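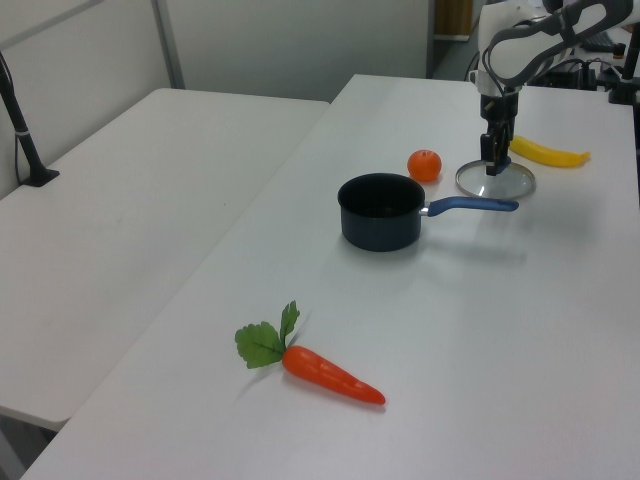

Right, session four, and we're on to saucepans and lids, the bit of the kitchen course I always look forward to. Most of us were never taught how to use a lid. We were handed a pan, told to mind the handle, and left to get on with it. So before we cook anything I want you to get fussy about where the lid goes when it comes off. A clear glass one, set down flat with the knob upwards, takes up as much room as the pan does, and if you've left your fruit and carrots lying about you'll be shuffling things with one hand while the other holds something hot. Clear a lid space first, then start. I know it sounds bossy!

Handles next. On your own hob the handle should point sideways, away from the front edge and away from any ring that's lit. If yours has a plastic grip it doesn't belong in a hot oven, however much of a hurry you're in (I have the melted one at home to prove it, and yes, I'll bring it in).

Now the vegetables. Carrots go in cold water with a pinch of salt, lid on, and you turn it down once it boils. Leafy things go into water that's already boiling, and I leave the lid off for those because I like them to stay green. For the carrot exercise in the Adugna booklet, cut everything to the same thickness, coins or sticks, I don't mind which. Take the leaves off first and keep them if they're nice, they're good chopped into soup.

The fruit pudding is on the back page. Bananas go in at the very end, tangerine segments after that, off the heat, with the lid on for a couple of minutes. Any longer and it turns to jam, which some of the Clerier group said they preferred, so suit yourselves. 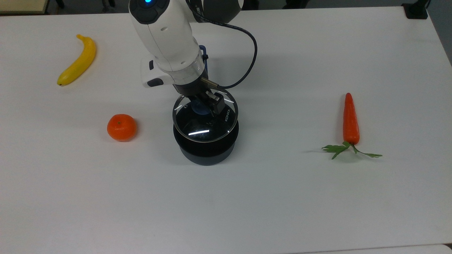
Ritgate, August

A few extra notes after the Saturday group, as the same questions kept coming up.

Yes, you can look through a glass lid instead of lifting it, that's the whole joy of them. The trouble is steam, and also glare if your kitchen light is right overhead. Move your head before you move the lid. When you do lift it, tip the far side up first so the steam goes away from you, and let the drips fall back in the pan – not down your sleeve.

Fit matters more than brand. The lid should sit level all the way round. If it rocks, try it on a different pan before you blame the lid. Mine got muddled years ago and I'm still finding the odd pair that match.

For next time, please bring a small saucepan with its own lid, a tea towel and 90 grams of rice in a jar. We'll be in the Marness room again, and the rice has 13 minutes with the lid on, no peeking. Washing-up is shared, so wear something with sleeves you can push up.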